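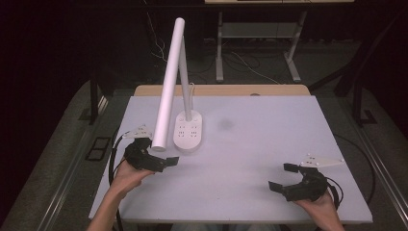 Desk lamp task, both grippers open and facing each other over the board.

Recording two-handed demonstrations with the Vellar grippers

Before you begin
Clear the board except for the object you are recording. Route each gripper cable away from the middle of the table so neither one crosses your work area. Check that the marker plates are clean and fully seated.

Recording an episode
1. Open the Flula recorder and pick the task name from the list. Do not type a new one.
2. Place the lamp on the board. Change its position and angle a little between episodes.
3. Hold both grippers open near the front edge and stay still until the counter starts.
4. Do the task at an even speed. Keep the marker plates facing up and avoid crossing your wrists.
5. Return to the start pose and stop the recording.

If you drop the object or bump it by accident, finish the motion and mark the episode "fail". We keep these in a separate folder.

How many to record
For one object and one task, 300 good episodes will train a first policy. We went to 700 for the lamp. The full Lamilo set has 1570 episodes over all tasks.

Uploading
Upload at the end of each session. Episodes longer than 4000 frames are rejected, so trim the idle part at the start first.

Last updated 3/25/25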